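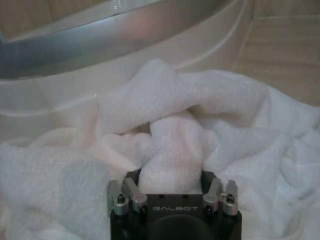

Section 6. Setting Up the Cloth Grasp Module

The cloth grasp module is the part of the Kirkaso control software that decides where to close the gripper on a soft item, how far to close it, and when to treat the item as held. It works from the wrist camera and from the finger position readings, and it must be set up separately for each cell. The most useful reference for an operator is a view in which a gathered fold of white terry cloth stands up between the inner fingers, with the rest of the towel spread out on both sides inside a white basin. In the terms used by this manual, the gathered part is the held fold, and everything else is free cloth. The module must keep these two apart at all times, although they have the same color and texture and no clear border runs between them.

This section applies to Kirkaso release 12 and later. Sites running an earlier release should complete the upgrade steps in Section 2 before continuing.

6.1 Before You Begin

The following must be in place:

Section 4 (Wrist Camera Calibration) has been completed and the result saved to the active cell profile.
The gripper has been homed since the last power cycle.
The Skarero planner is running and shows the status READY on the Services page.
The operator is signed in with the Technician or Supervisor role.
At least one towel of the type to be handled is available, clean and unfolded.

CAUTION: Keep hands out of the basin and away from the fingers whenever the cell is enabled. The module may start a closing motion as soon as a grasp candidate is accepted, with no further prompt.

6.2 Loading the Cell Profile

1. Open the Kirkaso console and select Cell, then Profiles.
2. Select the profile for the cell. The profile name appears in the title bar once it has loaded.
3. Open the Modules tab and set Cloth Grasp to Enabled.
4. Under Item Class, select Terry, Flat Weave, or Mixed. Do not select Mixed during first set-up. It turns off several of the checks described in 6.5.
5. Under Container, select the shape that matches the container in use. For a rounded basin, select Round Wall.
6. Select Apply. The module restarts and the status light on the Modules tab changes from gray to amber.

Amber means that the module is loaded but has no cloth mask. This is the expected state until 6.3 is complete.

Note: If the light remains gray, the port is most likely in use by another service. The default port for the module is 4000. It may be changed under Cell, then Network, but the same value must then be entered in the Skarero planner.

6.3 Teaching the Cloth Mask

The cloth mask tells the software which parts of the camera view belong to the item. White cloth in a white container is the hardest common case, and the procedure below was written with that case in mind.

1. Place the container in the cell with no cloth in it.
2. Move the arm to the saved position named Basin View.
3. Select Capture Background. Wait for the message Background Stored.
4. Place one towel in the container. Let it fall loosely. Do not smooth or arrange it.
5. Select Capture Item.
6. Check the colored overlay. It should cover the towel and stop at the container wall.
7. If the overlay spreads onto the wall, raise Texture Weight by one step and repeat step 5. If the overlay has holes in the cloth, lower Texture Weight by one step.
8. Repeat steps 4 to 7 with the towel dropped in at least three different ways.
9. Select Save Mask.

The status light changes to green.

Texture Weight controls how much the mask depends on the looped surface of the cloth as opposed to its color. Terry cloth responds well to a high setting. Flat Weave items have little surface texture, and a high setting will cause the software to lose them in shadow.

Note on rims and reflections: Polished metal near the container can reflect the towel, and the mask may then include a patch of the reflection. Use the Exclude tool to draw a region over the metal. The region is stored relative to the container and not to the camera, so it remains valid when the arm moves. It must be drawn again if the container is replaced with one of a different size.

Note on gripper masking: The gripper body and the fingers are removed from the view by means of the model stored in the profile. If the gripper is replaced, or a finger is exchanged for one of a different shape, load the new model before repeating this procedure. A wrong model usually shows itself as a thin line of false cloth along the edge of a finger.

6.4 Setting the Grasp Values

Grasp values are found on the Values page of the module. Most sites need to change only the four listed here.

Approach Depth. The distance the fingers travel below the estimated top of the cloth before closing. A low value takes one layer and may slip. A high value takes several layers and may bring the fingertips against the container.

Gather Stroke. The distance the fingers move toward each other before the software begins to look for resistance. During this part of the motion the cloth is expected to bunch and rise, and finger readings are recorded but not judged.

Hold Threshold. The reading above which the item is treated as held. The factory value for the Terry class is 187, in controller units. It has no direct meaning in newtons and should not be compared between different gripper models.

Settle Time. The pause between closing and the first lifting motion – used by the vision check to compare the held fold with the free cloth.

To set the values:

1. Select Load Defaults for the item class chosen in 6.2.
2. Select Single Grasp. The arm carries out one approach and one closing motion, then stops without lifting.
3. Study the Held Fold view. The fold should be marked in one solid color, and the marking should end near the base, where the cloth enters the jaw opening.
4. If no fold is marked, increase Approach Depth by one step and return to step 2.
5. If the marking runs outward into the free cloth, increase Settle Time by one step and return to step 2.
6. When the marking is correct, select Lift Test. The arm raises the item a short distance and holds it.
7. Confirm that the state on the Values page reads HELD throughout the lift.
8. Select Lower and Release, then Save Values.

CAUTION: Do not raise Hold Threshold in order to clear a SLIP warning. A higher threshold makes the closing motion stronger, and it may strain the finger joints without improving the grip. Adjust Approach Depth first.

6.5 Checks Performed During Operation

While the cell is running, the module performs the following checks on each grasp.

Fold check. The held fold must be visible between the fingers after Settle Time has passed. If it cannot be found, the module reports error 2226 (Fold Not Seen) and opens the fingers.

Wall check. The planned fingertip path must stay inside the container shape selected in 6.2. A path that fails is returned to the Skarero planner for a new approach angle. The planner tries up to three angles before it reports No Path.

Drag check. During the lift, the module compares the motion of the free cloth with the motion of the arm. Cloth that does not follow as expected may be caught on the container or tangled with another item. The arm stops and waits for an operator.

Contact on the outer side of a finger is not treated as an error. Loose cloth often presses against the fingers in a full container, and the contact is written to the log at the Information level only.

6.6 Clearing Error 2226

1. Confirm on the console that the fingers are open. If they are not, select Open from the Manual page.
2. Disable the cell and wait for the white lamp on the console.
3. Look at the last stored view under Logs, then Grasps.
4. If a fold is plainly present in the stored view, the fault is in the mask. Repeat 6.3 from step 4.
5. If no fold is present, the fingers closed above the cloth. Check that the container is seated correctly, then increase Approach Depth by one step.
6. Enable the cell and run Single Grasp once before returning to automatic operation.

If the error returns after both corrections have been made, export the grasp log and send it to Snorradóttir Technical Support with the profile name and the release number. Please do not edit or rename the exported file – the support tools read the cell name from it.

6.7 Log Storage and Record of Changes

The module keeps the last 4000 grasps, with one stored view for each. When the limit is reached, the oldest entries are removed first. Entries marked Keep are not removed and do count toward the limit. Sites using the Jorner archive service may have entries copied off the console each night at 2:00 a.m. Cells that run through the night should select a different time under Logs, then Schedule, as copying slows the console while it is in progress.

All changes to the mask and the grasp values are written to the profile history with the name of the operator who was signed in. An earlier set of values can be restored as follows:

1. Open Cell, then Profiles, then History.
2. Select the entry to be restored and choose Compare. Values that differ are shown in bold.
3. Select Restore.
4. Run Single Grasp and Lift Test before enabling automatic operation.

A restored profile does not bring back the gripper model or the Exclude regions. These are held in the cell hardware file and are covered in Section 8.

Section owner: Ditte Hjaltested, Technical Documentation. Last reviewed in January.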